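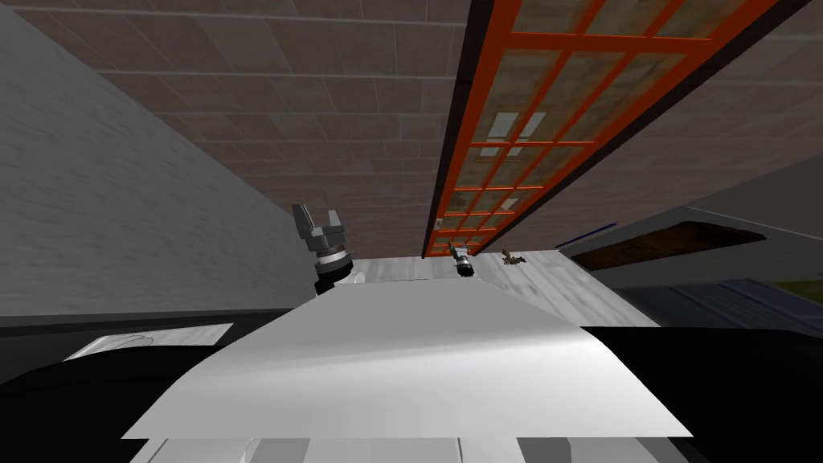 Shot clock does not reset to 14 after offensive rebound
Status: Resolved, under observation
Priority: High
Product: Hudus scoring console and wall displays
Site: Whitcombe, main court
Reported by: Whitcombe game operations

Summary of report
During the Wednesday evening game against Pundgate, the shot clock display above the north basket returned to 24 after an offensive rebound, while the display above the south basket showed the correct value of 14. The officials stopped play on two occasions in the third quarter to correct the clock by hand. The game clock and the score were not affected. The published attendance was 1,941, and the site has asked that the matter be closed before the next home game.

Initial response
The site was asked to supply the console event log, the display settings page and the serial cable layout. Operators were advised not to update the displays until the log had been reviewed. For the time being, the table crew should call out each reset and check both ends before the ball is put back in play.
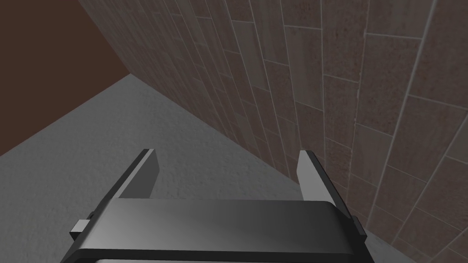
Teresa Okonski
Senior Support Analyst, Court Systems

Log review
The console recorded 52 reset commands in the game. Every command was sent with the right value, and the operator pressed the correct key each time. The fault therefore lies after the console. The south display confirmed each command without delay. The north display confirmed the full resets but sent no reply to the short ones, and then fell back to its stored default.

Steps taken
1. Power to both displays was turned off and restored. No change.
2. The north cable was replaced with a spare from the equipment room. No change.
3. The north and south displays were exchanged at the controller. The fault stayed with the north display.
4. The settings pages were compared line by line. The north display was set to the older Drornau league rules, in which the short reset is not defined.

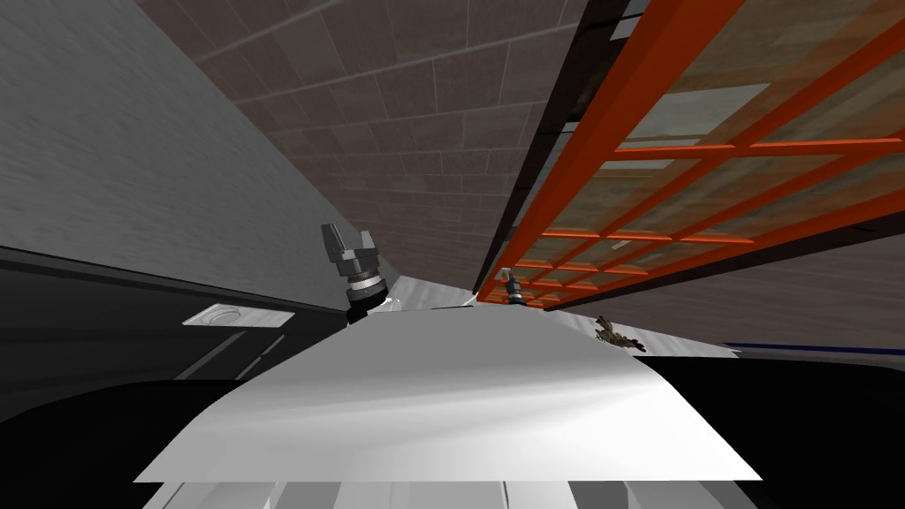
Grippers at the white tabletop, one near and one farther off.

Cause
The north display was returned from repair in December and was put back into service with factory settings. The rules profile was not checked at that time. The fault did not appear in preseason because those games were played with the full reset only.

Correction
The current rules profile was loaded on the north display and the unit was restarted. The reply wait time was also set to 200 milliseconds on both displays, as the two values had not matched. The table crew ran a full set of resets from each end, with the horn on, and both displays agreed every time.

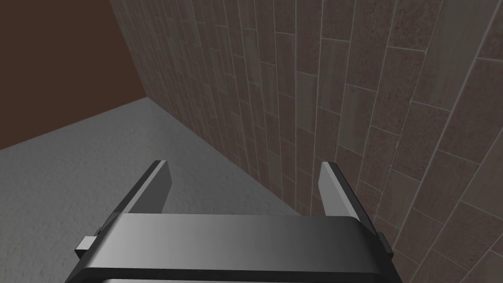

Whitcombe has asked whether each display should have its own controller. Support does not recommend this. The present layout is much like the gripper shown here, where two fingers rise from one wide body: both shot clock lines leave a single controller and receive the same command. A second controller would have to be matched to the first before every game, and the officials would have no quick way to tell which one was right. The site may keep a spare controller at the scorer's table – it should remain unplugged until needed.

Follow-up
The site is to add the rules profile to its pregame checklist, next to the horn test. Pundgate uses the same console and has been sent a copy of the settings page for comparison; a reply is pending. This ticket will remain under observation through the next home game and will close at 10:00 a.m. on the following business day if no further fault is reported.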